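Fevereiro de 2019 – arrumação da bancada

Hoje foi dia de pôr ordem na mesa branca, que já me andava a irritar há tempo demais! As chaves de fendas de cabo preto e amarelo passam a morar no tabuleiro azul-esverdeado, todas viradas para o mesmo lado (cabos juntos, hastes juntas – assim pego na certa sem andar à pesca).

O tabuleiro ainda não tem lugar definitivo. No meio da mesa dá jeito para trabalhar, mas ao fundo, depois do frasco dos lápis, sobra mais espaço para a montagem do Skilano. Amanhã tenho 22 parafusos para apertar nessa caixa e logo vejo qual me convém mais. O quadrinho de borda rosada fica atrás, no cavalete, e a calculadora fica à direita, que é onde a minha mão a procura.

Falta passar um pano no tampo, que tem pontinhos de sujidade por todo o lado. E encomendar mais 6 ponteiras à Trostix, antes que me esqueça outra vez.

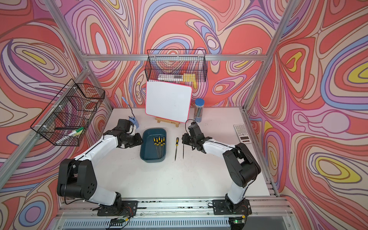
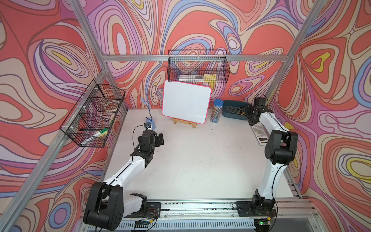

Tabuleiro e chaves, mais de perto:

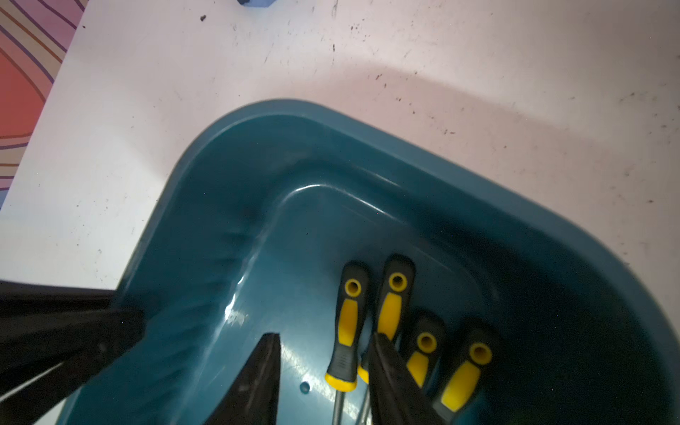 Cheuk-hei Kan: por mim o tabuleiro ficava ao fundo, mas então deixem as chaves mais usadas do lado de fora, senão ando sempre a esticar o braço por cima dos lápis. E as ponteiras, pede 13, que as pequenas gastam-se num instante.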